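We use cookies to remember your settings and to count visits. By carrying on reading you agree to this. Accept | Manage preferences

The day the left arm forgot where it was

26 October 2021

I promised a proper write-up of the August fault on the two-arm cell, and I've finally got the notes in order. It's a lovely fault! I mean that. It cost me a good chunk of the summer and I'd still rather have met it than not.

For anyone new: I look after the small cell at Marnberg where we teach a pair of arms to handle spools between them. The control software is Skorko, the motor drivers are from Zisix, and the cables came as a set from Barta. I like all three and none of this is a moan about them.

What happened

We were running the two-handed pick, over and over, with the target set at 500 cycles before anyone changed a setting. On cycle 44 the left arm stopped dead above the table, went limp at the wrist for a moment, then came back to life and drove sideways towards the right arm. The two wrists met with a crack you could hear from the corridor. I hit the stop button and the whole lot sagged (slowly, thank goodness, as the shoulder brakes had done their bit).

Nobody had a hand in there, and that's our rule: if the drivers are live, hands are out. The damage was one split gripper tip and a scuff on a wrist cover. Very cheap, as these things go.

Chasing it

My first guess was the software, so I spent a whole evening reading logs with a pot of tea. Skorko had recorded 9 missing replies from the left wrist, all in a row, and then a perfectly cheerful reply with a position that was 11 degrees out. The controller believed it and moved to correct an error that wasn't there. So the collision was the arm doing exactly as it was told by a joint that had just woken up confused.

Why had it woken up at all? Power. The wrist motor had browned out and restarted. I swapped the supply, no change. I swapped the driver, no change. Then I ran the arm very slowly with the grippers off and a meter clipped on, and the voltage dipped every time the wrist rolled past one particular angle. The cable! It had been clipped too tightly near the wrist, and at that angle it pulled on the plug just enough to break contact.

I whooped. People came to look.

What we changed

The cable now has slack at the wrist and a big loop down by the base, so the plug never takes the load. That's the mechanical half, and it took an afternoon, most of it spent hunting for the small cutters.

The other half is in software, and I'm fonder of it. If a joint misses three replies, both arms hold still, and a joint that has restarted can't be trusted again until a person has checked its position and said so. We also put in a keep-apart distance between the wrists. It's fiddly, as the job needs them close together on either side of the spool, and my first setting was so cautious that they refused to go near it.
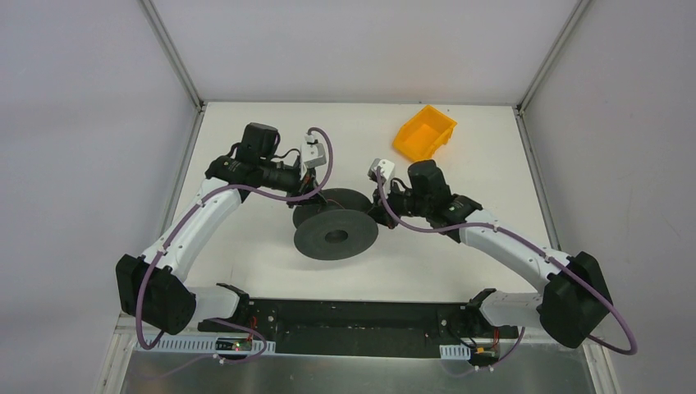
Still to do

The keep-apart distance needs another go. At the moment it's one number for the whole job, and I'd like it to be tighter while both grippers are near the spool and wider the rest of the time. I also want to pull the plug on purpose, at low speed, at every joint in turn, and watch what the new hold does. I've tried the wrists and the elbows so far and both arms froze beautifully. Shoulders next, once I've made a decent padded rest to go under them.

If you've got a similar pair of arms, go and roll each wrist through its full range with a meter on the supply. I'd love to hear what you find, so do leave a comment.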